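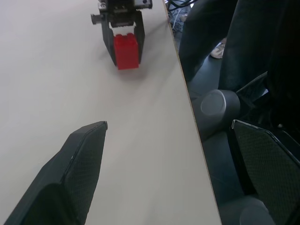
So can a robot tidy up my living room yet? My nephew Emmett has 274 toy bricks and I step on every one of them, so I have a real stake in this! I've been reading up on it all month, and my take is: sort of. Holding one red brick over a clean white table, fine. Two arms passing things between them, getting there. But my rug has socks on it, and a dog, and half a cracker - and I don't see a gripper sorting that out soon. I'd pay 70 bucks a month for one that could, though. Dishes next, please. I hate dishes way more than bricks.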